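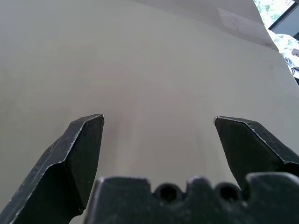
밝은 회백색 면, 위쪽은 완만하게 접혀 올라감

수납·포장 > 선물 상자 > 니트/소품용

Pidon 접이식 뚜껑 상자 (블랙/화이트)

겉은 검은색, 안은 흰색인 뚜껑 일체형 상자입니다. 뜨개 소품, 아기 옷, 작은 인형처럼 눌리면 모양이 변하는 물건을 넣어 보관하거나 선물할 때 씁니다. Zivura에서 기획하고 Gallidley 작업장에서 검수와 포장을 합니다. 날개 가장자리에는 주황 계열 색이 들어가 있어서 열었을 때 흰 안쪽 면과 구분됩니다.

제품 정보
품번: 447
안쪽 깊이: 16cm
빈 상자 무게: 447g이 아니라 하단 표기를 확인해 주세요. 447은 품번입니다.
구성: 상자 1개, 속지 2장
가격: 상자 한 개 2,580원

속지는 상자와 함께 평평하게 넣어 보냅니다. 접힌 자국이 남아 있으면 책상에 펼쳐 두고 손바닥으로 한두 번 쓸어 준 다음 사용하세요. 다림질은 권하지 않습니다. 속지가 모자라면 따로 주문할 수 있고, 19장 묶음으로만 판매합니다.

넣는 방법
뚜껑을 완전히 젖히고 옆 날개를 바깥으로 펼칩니다. 속지 한 장을 바닥에 깔고, 니트는 소매나 끈을 안쪽으로 모아 넣습니다. 단추나 장식이 달린 면은 위로 가게 둡니다. 코가 성긴 뜨개물은 두 번 이상 접지 말고 느슨하게 말아 넣는 편이 낫습니다. 작은 부속품은 속지에 따로 싸서 모서리 쪽에 두세요. 마지막으로 남은 속지를 덮고 날개, 뚜껑 순으로 닫습니다.

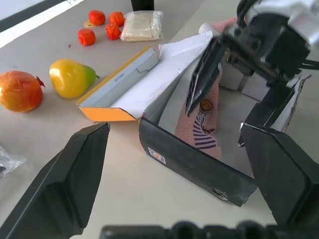

뜨개물이 상자 테두리 위로 올라온 채 뚜껑을 닫으면 올이 접힌 부분에 물립니다. 닫기 전에 가장자리를 따라 손가락을 한 바퀴 돌려 편물을 안으로 밀어 넣어 주세요. 부피가 커서 계속 밀려 나온다면 한 치수 큰 Blackburn 상자를 고르시면 됩니다. 여닫는 방식은 같고 안쪽 깊이만 다릅니다.

보관과 관리
안쪽 흰 면에 묻은 먼지는 마른 천으로 닦습니다. 물티슈를 쓰면 얼룩이 남을 수 있습니다. 검은 겉면은 손자국이 눈에 띄는 편이라 선물용이라면 포장을 마친 뒤 한 번 더 닦는 것이 좋습니다. 습한 곳에 오래 두면 뚜껑이 조금 휘기도 합니다. 이때는 빈 상자를 닫아 하룻밤 책 밑에 눌러 두세요. 양모 제품을 여름 동안 넣어 둘 때는 방충제가 편물에 직접 닿지 않게 속지로 감쌉니다.

주문 안내
오후 2시 이전 주문은 당일 출고합니다. 상자는 조립된 상태로 나가므로 여러 개를 주문하시면 배송 부피가 커집니다. 색상은 한 가지이고, 갈색은 3월에 생산을 마쳤습니다. 로고 인쇄는 하지 않습니다. 이름이나 문구를 넣으실 분은 직접 스티커를 붙이시면 되는데, 한번 붙인 스티커를 떼면 겉면 색이 함께 일어날 수 있습니다.

받은 상자의 모서리가 찌그러졌거나 속지가 빠져 있으면 교환해 드립니다. 물건을 넣어 사용한 상자는 교환 대상에서 제외됩니다. 대량 주문과 견적은 Malcolm Rudd 앞으로 수량과 받을 지역을 적어 보내 주세요.

태그: 선물상자, 뜨개소품, 니트보관, 속지포함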